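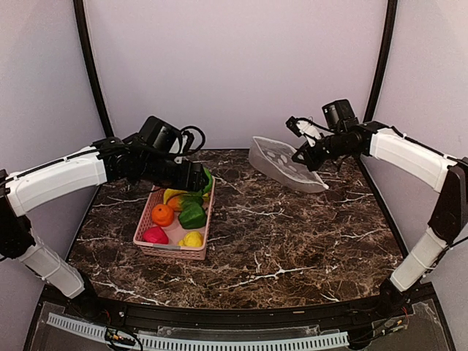
*Toy produce in the pink basket, on the marbled table.*

**Progress report, October — Play Grocer sets (Nelard grant)**
To: Huw Sayce
From: Kornél Barta

Dear Huw,

The sorting of the toy fruit and vegetables is going well. We have now 1314 pieces in the storeroom, and 1001 of them are checked for cracks and sharp seams. The colour of the lemons is better than in the first delivery. For the bagging we compared two kinds of plastic bag, and I prefer the translucent one with the pale oval pattern.

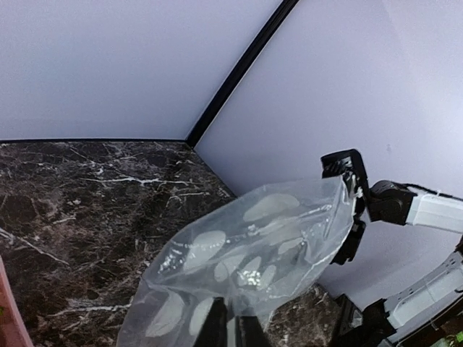

The supplier, Gurnura, asks for a minimum order of 2000 bags. It is more than we planned, but the price stays inside the packing budget — I attach their offer. Seven playgroups have confirmed their sets. Kļaviņa centre has not answered yet and I will phone them on Thursday.

Please tell me if the bag order can go ahead.

Kind regards,
Kornél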